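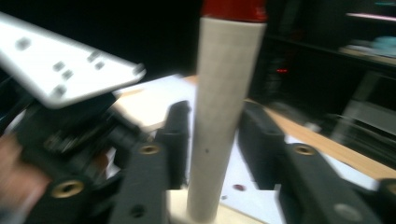 The Vulta tube on its base
Off-white, slightly speckled, with a glossy red cap and a pale wooden block at the foot. The tiny dark dot partway down the front is the sort of thing you either never see or can't stop seeing.

About this gallery
I keep this page for storage that claims to save room on a desk, and I only add a piece after living with it for a while. The Vulta came recommended by Myrto Kalogeropoulos, who has better taste than I do and a much bigger desk. I was doubtful when I ordered it and I'm still doubtful, though less about the looks.

What it's supposed to do
The Alodell shop lists it as an "upright home for long things." That covers a lot of ground. I have used mine for paintbrushes, for knitting needles and, for one week in April, for dry spaghetti, which was Amparo Quispe's idea and which I would not repeat. Spaghetti goes in fine. Getting out enough for two people without tipping the lot into your hand is another matter.

Brushes are the best fit so far. They stand up, the cap goes on, and the dust stays off the bristles. You do have to remember which brushes are in there, as you can't see through the thing. I ended up buying a second pair of scissors before I found the first pair at the bottom.

The colors
The red cap is the reason most people will buy it. I'd call it cheerful in the morning and a bit much by evening. Ilse Voß wanted the same tube with a plain cap and was told by the shop that it comes in red. So there's your choice of colors.

The speckle I like. It hides paint smudges well, maybe too well, and I now wipe the tube down on principle because I can't tell when it needs it.

The base
I expected to hate the block. Anything that stands tall on a desk wants to fall over, and a chunk of wood at the bottom looked like an admission of that. I've knocked mine with an elbow more than once and it has stayed up every time, with brushes in it. With nothing inside I trust it less. The shop page doesn't say how much the base weighs - I'd have liked a number.

Keep it off wet counters. Aqeel Ansari left his next to a sink and got a gray ring on the underside of the wood that hasn't sanded out.

Is it worth it?
I paid 60 dollars. A jam jar costs nothing and you can see what's in it. Stevik sells a plain open cup for 30 that holds the same brushes, without a lid, and if you use your brushes every day you don't want a lid anyway. The Vulta has 2,347 ratings on the shop page and nearly all of them are glowing, which makes me wonder how many were left the day the box arrived.

Mine stays on the desk for now. If you do a lot of painting in a dusty room, go ahead. If you just like the red, wait for a sale, and measure the shelf above first - the cap needs to come straight up and off, and Shoaib Soomro's shelf doesn't allow it.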